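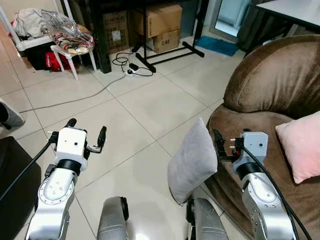
13. August 2020. Merkberg, Kissenfüllung, zweite Runde. Die Behauptung von Plastow lautet weiterhin, dass die neue Faserkugelfüllung »auch nach langem Gebrauch von selbst wieder in Form kommt«. Ich glaube das erst, wenn ich es messe, und bisher messe ich etwas anderes. Probiert wird mit den beiden Bezugsfarben, die Trevuvar geliefert hat, Grau und Blassrosa, beide am braunen Samtmöbel. Das graue Kissen lehnt hochkant vorn an der Armlehne, also in der Stellung, in der eine schwache Füllung nach unten sacken müsste, wenn sie es denn tut. Das rosa Kissen bleibt als Vergleich am Möbel und wird nicht bewegt.

Füllgewicht laut Lieferschein 700 g je Kissen. Nachgewogen haben wir nur das graue, mit Bezug, und das Bezugsgewicht fehlt mir. Ngan-ling meint, sie habe es im Juni notiert. Im Heft vom Juni finde ich es nicht. Solange das offen ist, ist jede Aussage über Gramm pro Volumen wertlos, auch die von Plastow.

Messung Dicke in der Mitte, graues Kissen liegend, Messplatte leicht aufgelegt: 166 mm vor dem Zusammendrücken. Direkt danach 112 mm. Wie schnell es zurückkommt, hängt davon ab, wer misst. Bei Jui-lin kommt es schneller zurück als bei mir, was ich für einen Hinweis auf Jui-lins Handgelenk halte. Er legt die Platte schräg an und hält sie fest. Ab jetzt Platte ablegen, loslassen, dann erst ablesen.

Zum Stehen: Auf glatten Fliesen ist das eine undankbare Prüfung. Wenn der untere Rand wegrutscht, neigt sich das Kissen, und man schreibt der Füllung zu, was eigentlich am Boden liegt. Sun-ja will deshalb eine Gummiunterlage. Dann prüfen wir aber Kissen auf Gummi, und so etwas hat kein Mensch im Wohnzimmer. Ich bin dagegen, habe mich aber noch nicht festgelegt. Vorschlag zur Güte: einmal mit, einmal ohne, getrennt eintragen.

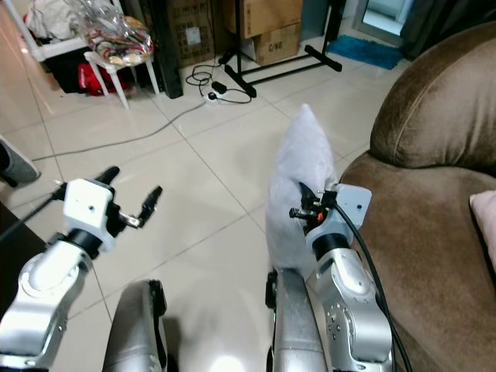

Graues Kissen hochkant, die obere Spitze steht. Rechts die braune Armlehne.

Die Spitze ist das, was Lovely als Beweis gelten lässt. Eine Ecke, die nach oben zeigt, sagt mir zunächst nur, dass diese eine Ecke nach oben zeigt. In einem Moment, bei einem Griff in den Stoff, kann jede Füllung gut aussehen. Interessanter finde ich die Falten dort, wo der Stoff zusammengeschoben ist: Bleiben sie nach dem Loslassen sichtbar, ist das für den Kunden das eigentliche Ärgernis, und davon steht im Datenblatt kein Wort. Bitte künftig nach jedem Durchgang den Bezug ansehen und die Falten eintragen, auch wenn es nur »keine« heißt.

Farbe: Bei Tageslicht von der Glastür her wirkt das Grau mal neutral, mal deutlich ins Lila. Li-hua nennt es Lavendel, auf dem Musterstreifen steht Hellgrau. Ich habe den Streifen am Fenster und am Schreibtisch danebengehalten und traue inzwischen weder dem Streifen noch mir. Für den Katalogtext unbedingt bei Trevuvar nachfragen, welche Bezeichnung gilt. Neben dem braunen Samt sieht es jedenfalls kühler aus als allein. Das Rosa macht diese Sprünge nicht mit oder ich achte weniger darauf.

Dauerversuch: Plastow spricht von mehr als 2.000 Belastungen ohne bleibende Verformung. Auf Nachfrage, was eine Belastung sei, kam nur der Prospekt noch einmal. Eine flache Hand? Eine Person von achtzig Kilo, die sich fallen lässt? Das Kissen von Choi, das wir im Frühjahr hatten, war mit ähnlichen Worten angekündigt und nach wenigen Tagen auf dem Bürosofa ein Fladen. Ich setze die Zahl also in Anführungszeichen, bis wir eine eigene haben.

Raum: Die blaue Matte liegt vor der Tür und soll dort bleiben, sonst trägt jeder den Sand vom Hof bis an die Bezüge. Die Kartons hinten an der Wand will Sun-ja ins Lager bringen. Von mir aus, aber vorher die Etiketten abschreiben. Bei der letzten Umräumaktion wussten wir danach nicht mehr, welche Lieferung zu welchem Schein gehörte. Das Kabel auf dem Boden bitte an die Wand legen, ich bin heute schon daran hängen geblieben.

Offen:
— Bezugsgewicht suchen oder neu wiegen (Ngan-ling)
— Durchgang mit Gummiunterlage und ohne (Sun-ja)
— Farbbezeichnung klären (Li-hua)
— Definition »Belastung« schriftlich von Plastow. Ich rechne nicht damit.
— Vergleichsmessung rosa Kissen, gleiche Platte, gleiche Hand

Zwischenstand für Lovely, die für die Besprechung einen Satz haben wollte: Die Füllung ist bisher nicht durchgefallen. Mehr gebe ich nicht her, und bitte nicht »bestanden« daraus machen.

Nachtrag: Jui-lin hat noch einmal mit losgelassener Platte gemessen und liegt jetzt näher an meinen Werten. Zwei Ablesungen, das reicht mir nicht. Morgen weiter, zuerst liegend, dann hochkant.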